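Vemora Tabletop Cell Pack, README

Release date: November 30, 2019
Package: vemora-cell-pack, version 2.5
Publisher: Nondus

Summary

The Vemora pack is a simulated tabletop cell for customers evaluating the Larnari task runner before buying the hardware kit. It contains one table, one pedestal-mounted arm with a gripper, a set of small wooden cubes and a furnished room. The scene loads in the Larnari viewer without further setup.

Contents

scenes/ - room, table and arm
tasks/ - pick, stack and sort definitions
episodes/ - 507 recorded runs, 72 of them held out for testing
config/ - lighting and camera presets 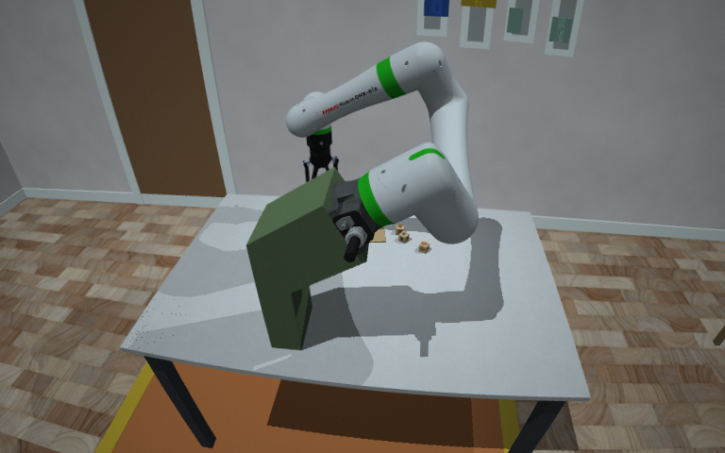

Each episode stores joint positions, gripper state and rendered color frames. Cube poses are written at the start and end of a run only. If you need them at every step, set log_poses to true in the config file and replay the episode.

Running a task

Unpack the archive next to your Larnari install and start the viewer with the scene name. The pick task is the default. Stack and sort need the extended license, sold separately through Thambiah.

Known issues

Contact between cube faces is stiff, and stacked cubes may drift on long runs. Shadows are computed from a fixed light - changing the preset in mid-episode has no effect until reload. The July build used a different joint order, so episodes from that build must be converted with the script in tools/.

License

Evaluation use only, on up to 2 machines per customer. Redistribution of the room assets is not permitted.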